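Shape Blocks and a Work Surface for the Lomelero Play Corner
Project report, product design studio, second year
Piyumi Amarasinghe, Kacper Żak, Mahfuz Matubbar
Supervisor: Rungnapa Wattanapong

1. Background

The Lomelero library branch has a play corner for children under five. The staff asked our studio for a set of chunky shape blocks and a flat surface to use them on. The old shape sorter had lost its lid and most of its pieces, and the low table it stood on had a soft top that was hard to wipe.

We were given a material budget of 200 euros and one semester. The set had to be easy to clean, large enough to be safe for small children, and cheap to replace one piece at a time. The library did not ask for a box with cut-out holes. They wanted the blocks to be used flat, for sorting, lining up and naming colors.

2. Choosing the shapes

Kacper collected shapes from three sorters we borrowed from families in the department. Circles, stars and hearts came up often, and the librarians liked the heart because it is a word most children know early. We drew 11 candidates and dropped the ones that looked too much alike from above. An oval and a rounded rectangle were confused by two of the four adults we asked, so both went out.

Every shape was drawn as a simple prism with straight sides. This gives a child the same outline to hold from top to bottom, and a block can stand on its face or on one of its sides. The points of the star were rounded slightly after the first draft. Mahfuz thought they were still too sharp, and we rounded them again.

3. Making the blocks

We printed the blocks in the department workshop. The first star took 167 minutes and came out with a rough top. We tried a thinner layer setting, but the time went up by more than an hour and the top was only a little smoother. Rungnapa suggested we leave the texture alone and spend the time on the edges, which are the part that children press against their hands and faces. Edges were sanded by hand with fine paper.

Colors were decided by what was on the shelf. The workshop had plenty of red and yellow, so the first hearts, stars and rounds were made in those.

4. The board

For the surface we looked at painted fiberboard, cork and solid wood. Painted fiberboard was the cheapest, but the sample we left under a damp cloth swelled at one corner. Cork marked easily. We settled on a board of glued wood strips with a pale color, bought from Zisodska as a second because of uneven banding in the grain. The banding does not matter for our use, and it took a good part off the price.

A pale board also makes the blocks easy to tell apart from the background. We compared it with a dark stained offcut under the library lights in November, when the corner gets little daylight by three in the afternoon. Red in particular was harder to make out on the dark wood.

5. Layout trials

We laid the blocks out in different ways to judge how much room the set needs. The board was kept the same for each layout so that we could compare them.

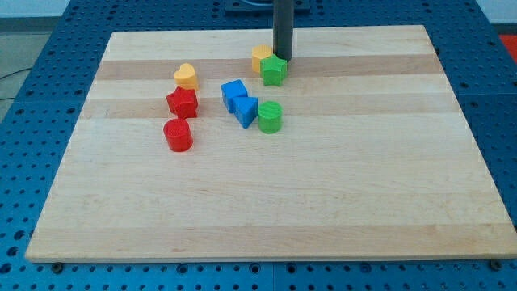

Figure 1. Eight blocks grouped toward the far side of the board, with a heart, a star and a round in a column on the left.

With the blocks gathered like this, a large part of the board stays free. Our first thought was to order a smaller one. Piyumi argued against it, as two children sitting side by side need space in front of them to build their own rows, and the free area is where that happens. We kept the size.

Column layouts worked well for naming games, where an adult points to each shape in turn. The tall hearts were the weak point. Standing upright, they fell over when the board was bumped, and in later layouts we put them down flat.

6. Cost

Board, 61 euros. Printing material, 38 euros. Sandpaper and finishing oil, 14 euros. The total came to 113 euros, which left money for a second set of blocks. Workshop time was not charged to the project.

7. What we would change

The heart needs a flat cut at the bottom point if it is meant to stand. We drew this version but did not print it before the deadline. The drawing is in the project folder under "heart 2".

The board should have rubber feet. On a smooth table it slid when pushed from one end. Sunil Hettiarachchi from the workshop gave us a strip of rubber to test, and it held well, though the glue had not been checked for use around small children. The library has asked for the feet to be screwed on from below, and Mahfuz will fit them when the second set is delivered.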